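Gholamreza Rashti has set shelves for 11 years, the last six of them at Rahimi, a chain of small household and baby-care stores with its main branch in Hirnevberg. He writes the layout sheets that the branches work from. I spoke with him in the stockroom in August, before opening, with the first delivery already stacked along the wall. Roya Mohammadi, who trains new staff on the floor, joined us for the second half.

I asked first about the width of a section. Rashti works in centimeters and keeps a steel tape in his shirt pocket.

"The standard shelf here is 100 across," he said. "You lose a little at each end to the uprights. I plan for 97 and I leave the rest alone. If the sheet says 100 and the shelf gives you 97, the person at the shelf has to decide what to drop, and then every branch drops something different."

The children's toiletries section is one of the harder ones to plan, he said, as it mixes rigid packaging with soft. Bottles hold their own shape and have a fixed footprint. Wipes do not. A ten-count travel pack of wet wipes is a flat pouch with a small amount of give in every direction, and the thickness of a row depends on how hard it has been pressed together.

"I measured a carton of them three ways," he said. "Straight out of the box, after squeezing by hand, and after a night on the shelf. Three different depths. The sheet uses the third number."

Rahimi buys its shelving from Jukard, in dark gray steel. The older branches had a white shelf from another supplier, and Rashti was not sorry to see it replaced. The white coating was slick, and upright pouches slid forward whenever someone took the front one. The gray surface has a fine texture. He does not consider it a full solution, and the sheets still call for the row to be braced.

Bracing is the subject on which he had the most to say. Small wipe packs can be sold flat in a pile, hung from a peg, or stood on edge one behind another. He has used all of them. A flat pile takes the least attention from staff but shows the customer only the top pack, and on a low shelf the side of the pile tells you nothing. Pegs work until the hang hole tears. Standing the packs on edge puts the full printed front toward the aisle, and that is the current instruction for every branch.

"On edge, the first one gets seen and the rest hold it up," he said. "So the rest have to be straight. If the third or fourth pack leans, the front one will lean too, a bit later."
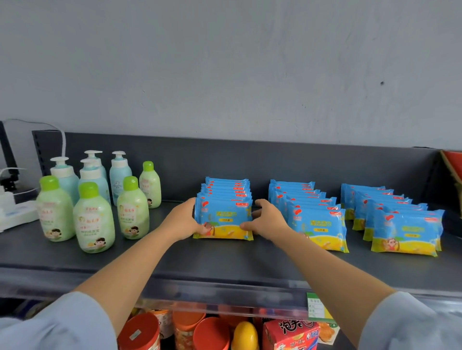 The movement itself is taught by Mohammadi. She has new staff handle a whole stack at once, with a hand on each side, and she does not let them build a row pack by pack on the shelf.

"One at a time is slow, and each pack catches on the one in front," she said. "You make the stack on the cart. You square it there. Then you take it by the ends, you put it down, and you keep your hands on it until the bottoms are level. People let go too early. They let go when it touches the metal."

Her second instruction concerns pressure. The ends of a pouch are sealed seams, and they fold if gripped hard. She asks for the fingers to be spread along the top edge on at least one side, so that the stack is steered from above and the seam is left flat. A folded seam does not damage the product, she said, but it stays folded, and customers pass over that pack for the one behind it.

Rashti added that the same thing shows up in the counts. Packs with a creased end collect at the front of the row over a week, as shoppers reach past them. A branch can have a full row in which the first four packs have not moved since the last delivery.

We went on to the question of stagger. When stacks of one product stand side by side, the printed logos either line up or they don't, and a row that has been pushed back unevenly shows a slanted line of logos going toward the wall. I asked whether the sheets allow it.

"The sheet says square," Rashti said.

"The sheet says square," Mohammadi said, "and I pass it if the front is square. The customer stands in front. If I correct every row behind the first, the section takes twice as long and it looks the same from the aisle."

Rashti did not agree. His objection is to do with restocking: a staggered row takes up more width than a straight one, and the extra width comes out of the neighboring stack. Over several restocks the last stack is pushed against the end of the shelf and starts to tilt. He would prefer the time to be spent once. The two of them have evidently had this discussion before, and it was left where it was.

On bottles they were closer. Pump bottles of lotion and wash go at the back of their group and the shorter, capped bottles go in front. The pump head is the tallest point and also the widest in one direction, as the nozzle sticks out past the shoulder of the bottle. If nozzles are left pointing wherever they came out of the carton, two bottles that should touch will sit a finger's width apart. The sheet asks for all of them to be turned the same way.

"That one is ignored," Rashti said. "I have stopped marking branches down for it. I do mark them down if a bottle is in front of another one of the same height, so that the label behind is covered. Then you have paid for a facing and you are not getting it."

The clearance to the shelf above is set by the pump bottles. The current figure is 165 millimeters from the top of the wipe packs to the underside of the next shelf, which leaves space over the pumps for a hand to go in and lift. Earlier sheets gave 87. At that height the wipes were fine and the pump bottles had to be tipped to get them out, and the ones in the back row were rarely picked up at all. Changing the figure cost the section a shelf. Sales of the back row were reason enough, in his view, though he does not have a clean comparison, as the prices were changed in the same month.

I asked why the bottles and wipes share a shelf in the first place. Many stores keep wipes with tissues. Mohammadi said that had been tried at the main branch and that parents asked for them constantly. Wipes with a cartoon character on the front are looked for next to the other things with cartoon characters on the front. Large packs for the home are still kept with tissues and paper goods, and the travel size goes with the children's range.

Both were less interested in the software than I had expected. The layout sheets are drawn in Bovix, which the chain licensed two years ago, and Rashti uses it mainly to print. It models a soft pack as a hard block. He enters the thickness by hand, from his own table, and overrides what the supplier's file gives. He would like the program to accept a range in place of a single number. He has asked for this and was told it was noted.

Mohammadi's training session for one section lasts over 4 hours, including the break. The first part is spent at the cart and the rest at the shelf. She sets the section, clears it, and has the trainee set it again from the sheet without help. The wall behind the shelf is used as the check on depth: if the back packs are touching it on one side and not the other, the row is crooked, whatever the front looks like.

"That part I do correct," she said, in Rashti's direction.

Before I left I asked him for the one change he would make if the supplier would agree to it. He wanted a stiff card in the carton, the height of a pack, to stand behind the last one. He has cut a few himself from delivery boxes and they are in use at two branches. They bow after a month or so and have to be cut again.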